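Poetry Night at the Solleck, September

Doors were at seven and the list was already half full when I got there.

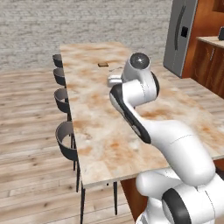
A robotic arm over a long table.

The Solleck used to run its poetry night upstairs. It has moved to the ground floor, which is easier on anyone with bad knees, though you do hear the bar whenever the door opens. I had not been before. I usually read at home in Nesilden, where the series stopped over the summer, and a few of us have been going out of town to see how other places do it.

The host was Noelia Calvo. She started ten minutes after the posted time and kept to a limit of two poems each, or five minutes, whichever came first. She reads something by a dead poet before the list begins, and this month it was a Dickinson poem about a snake, read slowly and without comment. Then she called the first name.

The first reader was a retired mail carrier who has been working on a series set along his old route. He read one about a dog and one about a house where the mail piled up for a month. The second was the better of the two. He stopped a line earlier than I expected, and the room took a moment to clap.

After him came a young woman with a piece called "Inthanon," about a trip up the mountain with her father. She said it was her first time at a mike. It was long and she read fast, but there was a good section on the cold at the top and the two of them sharing one jacket. I would like to hear it again at half the speed.

A man in a green cap did a rhyming poem on parking tickets that got the most laughs of the night. His other one was about his divorce and also rhymed. There was a sonnet with the turn in the wrong place, on purpose, according to the poet. Someone read from a phone, lost the page, and recited the rest from memory, with one line done twice.

The feature was a pair who perform as Prorari – one reads and the other plays a small hand drum. They had a new chapbook with them and did most of it. The early poems were short, some only a few lines, and the drum worked well between them. In the longer ones it covered the ends of lines and I lost words. They finished with "Room 107," a poem in the voice of a night clerk at a motel, done with no drum at all. I bought the book for that one.

The break ran long, as breaks do. Coffee was fine. There was a table of books for trade, and I left an anthology and took a water-stained Elizabeth Bishop.

The second half had fewer readers and a smaller crowd. I went next to last and read the one about my uncle's boat and a new piece that still needs an ending. Noelia closed with a poem of her own, a list of everything her mother kept in the freezer.

The night is monthly, with sign-up from 6:30 at the end of the bar. The suggested donation goes to the feature. Parking behind the building is free after six, but the lot floods near the back fence, so use the street if it has rained.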